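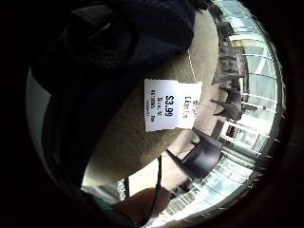
Tendeck hand-held gripper kit: four weeks in

We had 4000 to spend this year on collecting handling data for cloth and clothes, and I'd been going round in circles over how to spend it. A second-hand arm would have swallowed the lot before we'd bought a single cable. So in July I gave in and ordered two Tendeck kits, the kind you hold yourself, and I've been using them most days (much to the dismay of my right wrist!).

First impressions were good. The case is solid, everything has its own slot, and Beatrice Ndung'u had the first one going before I'd found the quick start sheet. The grip is comfy for small hands and big ones. The fingers are soft enough for thin fabric, and felt and knits are fine too. Denim took more squeezing than I'd like.

The view through the lens is very wide, and you do need to know that before you buy. You get the whole room in there, bent round the edges, and straight lines stop being straight. I love it for cloth, as you keep the garment in sight even when your hand is right on top of it, but if you're hoping to read small labels off the footage, try before you buy.

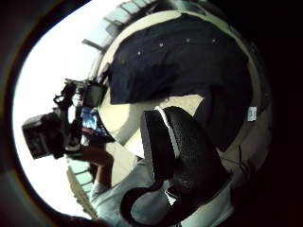
Battery life was my big worry and it's been fine. I get 60 minutes from a charge if I'm moving a lot, so we bought spares and swap them over tea. Budget for those from the start, they're 35 each and I hadn't put them on the sheet. Elibariki Okoth had, on his version, and has mentioned it since.

Now the moan. Cables! Everything on ours is wired, and working outdoors I spend far too long untangling before I can start. Prunex do a clip set that keeps the worst of it off the floor, and I'd add one per kit. The mounting plates are stiff and well made, I've no complaints there, but the screws want checking every morning.

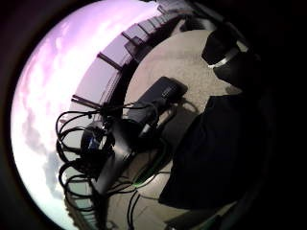 What I'd put in the budget

Two kits, not one. So much cloth work needs both hands that a single kit would have been gathering dust by now. Then 5 spare batteries, the clips, a decent storage drive (we went too small and had to buy again) and something for garments. Ours come from the cheap end of the rail and do the job perfectly well. 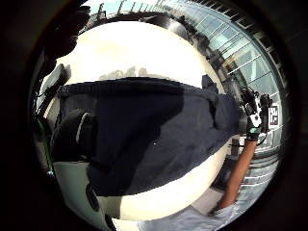
Navy fabric over something big, white and round, with the marker showing on the right-hand kit.

Bright daylight hasn't bothered the markers much, though Stella Waweru prefers to record when it's overcast. Would I buy it again? Yes, and I'd order the spares with it. Four stars from me, with the last one held back for the cables.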